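Table and countertop tips, quick version

Updated 11th December. Short on time today so these are in no order.

Crumbs first, then water. Always. Wet crumbs turn to paste and the paste gets in every seam. Dry brush or the edge of a postcard, into your hand, done.

Dish soap is enough for most days. A drop in a bowl of warm water, wring the cloth out hard, wipe, then a dry towel right behind it. If the towel comes up gray you used too much soap last time. Go over it with plain water and dry again.

White rings: try a hair dryer on low, keep it moving, then a dab of olive oil. Worked on my Lagman table from the Celville flea market, did nothing for the hall shelf. Dark rings are a differnt problem, usually means sanding. Start at 1000 grit, finish at 2000 if you want it smooth as glass. Real wood only!! Not veneer. I went through a veneer once in August and had to turn that side to the wall.

Sticky stuff from price tags: cooking oil, leave it while you make coffee, rub with a thumb. Then soap to get the oil off. No razor blades.

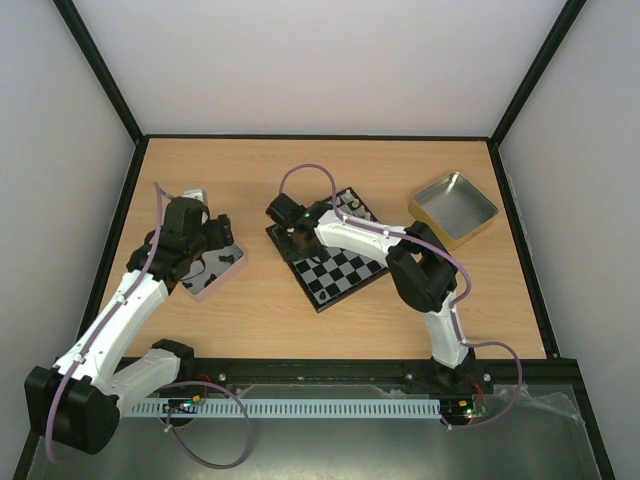

Wipe with the grain, end to end, long strokes. Circles leave swirls and you'll see every one when the sun is low. On a pale tan top with fine horizontal grain like this one, that means going side to side, and streaks are harder to spot on the light color so get your eye down level with the surface and look across. Anywhere a rail or trim meets the wood, run a dry toothbrush along the join before the cloth goes near it. Same for posts at the corners. Dirt sits there for months.

Wax. Paste wax, thin coat, thinner than you think. Old T-shirt, not paper towel. Wait until it hazes, buff. I use the Helell one in the flat tin, $19, a tin lasts me up to 2 years. Don't wax over a dirty table, you just seal it in.

Wobbly leg: tighten everything before you reach for folded cardboard. Then check the floor, mine was the floor. Felt pads fix most of it.

Scratches, small ones. Rub a walnut over them, the meat not the shell. Deeper ones want a wax filler stick. Rovstead sells a set with mixed browns, buy one shade darker than you think you need, too light always shows.

Heat. Trivets. Two layers of dish towel is NOT a trivet, ask my kitchen table.

Ink: rubbing alcohol on a cotton swab, test underneath first becuase it can lift the finish. Crayon comes off with a bit of mayo.

More on chairs when I get to it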